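Fleece

The dressing gown had been on the bed since February, as far as Etornam Bawa could establish, and it had outlasted two attempts to fold it and one to give it away.

It was navy, very soft and covered in mouse heads and stars. Nobody over the age of 7 had any business owning one, and he had owned it for six years. It had come from Drernelance, the shop by the station that sold slippers, kettles and, for one summer, eels. He had gone in for a kettle.

The trouble was that his mother was coming on Monday, and she held views on bedrooms. He had a system for this, which he had found in a library book called The Mwakyusa Fold. The book had 568 pages and the chapter on fleece was a single paragraph, mostly sighing. Sleeves in, it said. Then halves. Then persevere.

He put the sleeves in. The sleeves came out. He tried halves, and got something closer to a pudding.

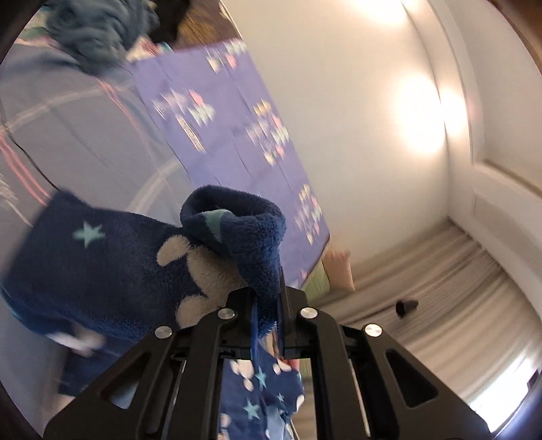

Dele wanted to know, from the landing, whether it mightn't be simpler to hang the thing up.

"On what?" said Etornam.

There was a silence while Dele considered the hook on the back of the door, which had been holding up a single scarf and a calendar from Grostari Tyres for as long as either of them had rented the place.

"I'm only saying," said Dele, and went down to see to the toast.

Etornam did not care to be rescued by a hook. He had paid 53 pence in fines on that book. He took the gown by the collar, gave it the kind of shake his mother gave tablecloths, and let it settle over the duvet to begin again from the beginning, one sleeve at a time.

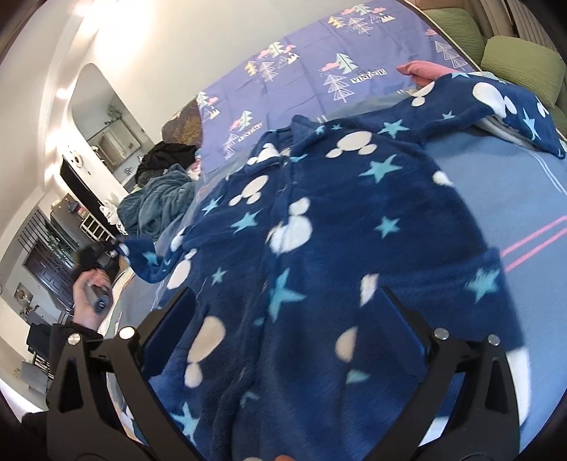
By four o'clock he had got it down to the size of a loaf. He stood back. The loaf breathed out, slowly, and put forth an arm.

He read the paragraph once more. Then he turned to the back, where the author thanked her husband, her editor and the town of Dototham, and mentioned in passing that she had never cared for fleece and kept hers on a chair.

There was a chair in the kitchen. Dele was sitting on it, eating toast.

"I'll need that," said Etornam.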